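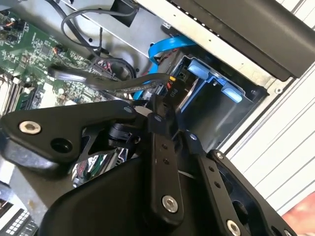
So I finally got my visit to the Cirura lab in Jeltavmont! I've been pestering them since July, when I first read that they were teaching an arm to take old desktop computers apart, and the project lead very kindly gave me a whole afternoon and a lot of bad coffee (her words, I thought it was fine).

I figured we'd start with the robot. She wanted to start with cables.

"Everybody asks about screws," she told me. "Screws are easy. A screw is where it is. A cable is wherever the last person shoved it, and when you push on it, it goes somewhere else."

I hadn't thought of it that way, but I've had my own hands inside enough PCs to know exactly what she means. You go for the drive and there's a SATA cable lying across it, and then a power lead, and then you've skinned a knuckle on the sheet metal. Now try it with a gripper that's a good deal fatter than your fingers.

The method is called Kamolrat, and I made her explain it twice. Most groups, she said, try to get a full map of the inside of the case first and then plan one clean path in. Her group gave up on that. "We had beautiful maps. Then the arm touched one cable and the map was wrong." Kamolrat plans only a short move, makes it, looks again through the small camera at the wrist, and plans the next one. If something soft is in the way it's allowed to lean on it a little. If something stiff is in the way it has to back out.

How does it know which is which? That was my big question, and she laughed. "Mostly from being wrong a lot." They recorded 2000 reaches into open cases, done by people steering the arm by hand, and marked every spot where the gripper met something that gave and every spot where it met something that didn't. She says the failed reaches taught it more than the good ones, and for a while they were failing on purpose (I would be so good at that job).

Then the numbers, which I know some of you skipped down here for. The test was 445 tries at getting hold of a hard drive, in cases the system hadn't seen before. The old map-first way got to the drive in 4 out of ten. Kamolrat got there in 6 out of ten.

I must have made a face, because she jumped right in. "I know, people want to hear ninety-nine. But those are messy cases, and we didn't tidy them." She was also pretty open about where it falls down. Black cables against black plastic are the worst, and anything shiny gives it trouble too. One of the grad students wants to add touch sensing to the fingertips. She'd like better lighting first. They were still arguing about it when I went to get my coat!

I asked whether this was going to end up in a recycling plant. They've been talking to Clirkton, a recycler that handles office machines, but nothing is signed, and she wouldn't give me a date. "Pulling a drive is one step. Unplugging it is another paper." The unplugging is what they're on now, starting with the power connectors, and she's promised I can come back when there's something to see.

Posted March 3, 2021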